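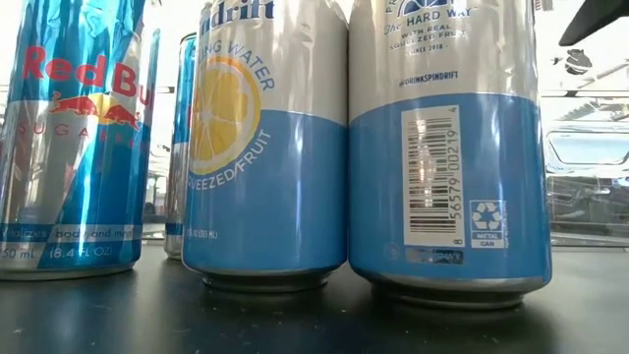

9 May 2022. Can clearing, Mellora table. Open question is still whether the arm can tidy up after lunch unattended. Slim cans and standard ones stand close together on the dark top, and the two Spindrifts touch – no gap for a finger. Jinfeng wants a push first, then the grasp.

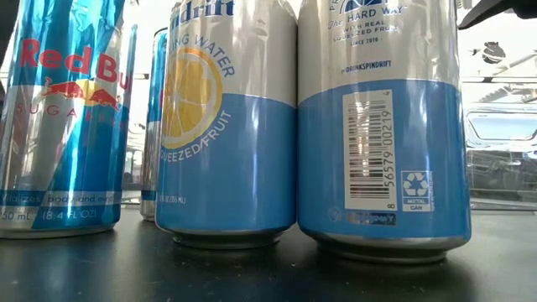
Household Tasks Group / Bench Notes

Limit set at 40 s per can. Glossy table still a worry for depth. My view: not ready for a kitchen.

Recent entries
Towel folding, 2 grippers
Costlow bin sorting
Skokano drawer test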